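4. Rules for recording sessions

Our group (Shehu Lab, project Sundetetti) wrote these rules in October, after the first 23 trials. They apply to every glove and gripper recording.

4.1 Cables stay on the table, off the floor.

4.2 The wearer of the glove keeps the marker cube in view of the fixed camera.

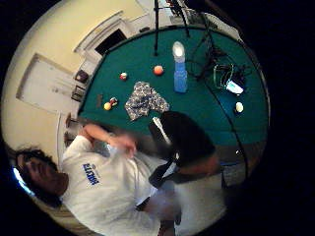
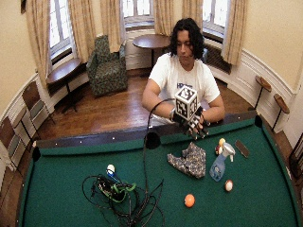 4.3 Stopping a trial

Either of the 2 operators can call a stop. Note the trial number and the reason in the log, then start again from rule 4.1.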